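[squeezebox-l] Re: Is a $200 accordion a bargain or a cry for help?

From: Kalliopi Vasić
Date: 20 November 2018

On Sunday Chiyo Nagano wrote:

> Hello list. I've been lurking since spring and now I need to be talked into
> or out of something. There's a Fudard at the Wanigasekara shop, full-size,
> black, 120 bass, with a case that smells like somebody's basement. They want
> $200. The man said it had been "gone through," but when I asked by whom he
> went to help another customer. Every key on the right makes a noise. A few
> on the left make a noise even when I'm not pressing them. I've played piano
> for years and have never owned anything with bellows. Is this a reasonable
> first instrument? My other option is a small new Bralia for a lot more
> money, and my sister says I should just get a ukulele.

Chiyo,

Your sister is looking out for you and should be ignored.

I've owned two Fudards. I still have one of them, and the other one is holding up a shelf of seed catalogs in the back room, so you can take my opinion as coming from both ends of the range. They were built like kitchen cabinets, heavy and square, and when they're right they have a big, slightly nasal sound that carries across a parking lot. When they're wrong they sound like a goose in a drainpipe. The difference between the two is mostly wax and leather, and you can't see either one from the front of the shop.

So go back on a quiet morning and be a nuisance. Here's what I'd want to know, in the order I'd want to know it.
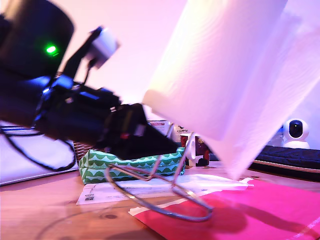 1. Does it hold air?

Undo the top and bottom straps, hold the thing up by the treble side and let the bellows hang with no buttons pressed. It should sink like an elevator in a nice hotel. If it drops like a laundry bag, you have leaks. Some leaks are five minutes with a strip of tape, and some are a whole new bellows, and the whole new bellows will cost you more than the accordion did. Listen for the hiss. Corners are bad, the gasket where the bellows meets the body is annoying but fixable.

Then do it again in the other direction, pushing. I've met instruments that leaked on the push only. I bought one of them.

2. What's going on with the left hand?

A bass note that sounds by itself is called a cipher. Usually it's a stuck button or a bent rod behind the button, and usually one person with patience can sort it out. The trouble is that the bass mechanism in a 120 is a box full of wire that all looks the same, and once it's out it has opinions about going back in. I took mine apart in January, thinking it would be a nice project for a long weekend. I was still eating dinner standing up at the counter in March.
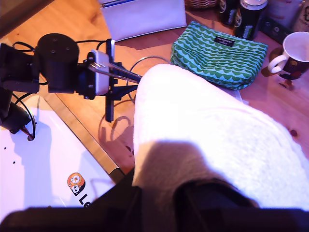 Anyway, ask them which notes. If it's two neighbors in the same row, I wouldn't worry. If it's scattered all over, something got dropped, and people who drop accordions don't mention it.

3. Can you smell the wax?

I mean this seriously. Have them open it (four pins on the front of the bellows and the same on the back, and if they won't pull the pins, walk out). The reeds are sitting on long wooden blocks, stuck down with a mix of beeswax and rosin. Good wax is a bit shiny and smells faintly like church. Dead wax is gray and cracked and you can flick it off with a fingernail. Don't flick it off with a fingernail in the shop. When the wax is dead, the reeds start to wander, and the first hot day in a parked car finishes the job.

A full rewax on an instrument this size is real money. I got a quote once and had to sit in the car for a bit.

The leathers are the little tongues that lie flat over the reed slots. On an old box a few will have curled up like potato chips. A few is normal, you'll hear a small slap when the note starts. If every one of them is curled, it's been living next to a furnace, whatever the basement smell is trying to tell you.

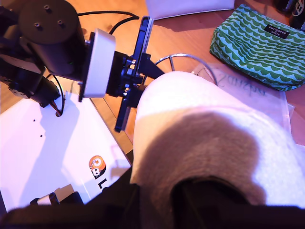

4. Can you lift it?

You wrote "full-size" the way people write "sleeps six." Mine is 18 pounds without the case, and yours may well be heavier. Sit down with it for half an hour before you pay. Shop stools are always the wrong height, so bring a folding chair and let them stare. The weight should be on your left thigh, and if your shoulders are up around your ears after the second tune, think about a 72 or even a 48 bass. You won't miss the far rows for years. I've been playing since my knees were good and there are diminished chords on mine that I have only ever touched by accident.

Being a pianist will help your right hand and do nothing at all for your left, and your sense of when to breathe will need to be rebuilt from the ground up. Everybody who comes over from piano forgets the bellows exist and then runs out in the middle of a phrase with both arms spread wide like they're describing a fish.

About the Bralia: they're fine. The small ones are light, they stay in tune, and the sound is pleasant in a way I can't remember ten minutes later. If you want to play this evening with no fuss, buy that. You'll also be able to sell it again, which nobody with a Fudard has managed in my hearing.

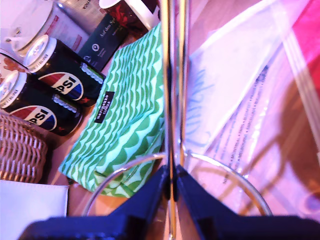

As for the price, $200 is fair if it holds air and the wax is alive. If it fails either one, offer less or go home. I'd start low with a straight face and point at the ciphers. Do check the straps, too. Old straps let go without warning and the instrument lands on your foot, and then you have two repairs. New ones ran me $59 last time, with the back strap thrown in, and I thought that was steep until I remembered the foot.

If you do bring it home, get the old Prendis method book, the one with the green cover and the terrible drawings of wrists. The newer edition has nicer paper and leaves out the bellows exercises, so it's a book about half of the instrument. Skip the first waltz. It's in there to discourage people.

Where are you, by the way? If you're anywhere within a couple hours of me I'll come and listen to the thing in person. I have a reed light, a set of feeler gauges and not much on this weekend.

Also, whoever has my copy of the tango folio from the summer get-together, I know it's one of you.

Kalliopi

--
squeezebox-l: to unsubscribe, send a blank message to the list with "leave" in the subject line. Please trim your quotes.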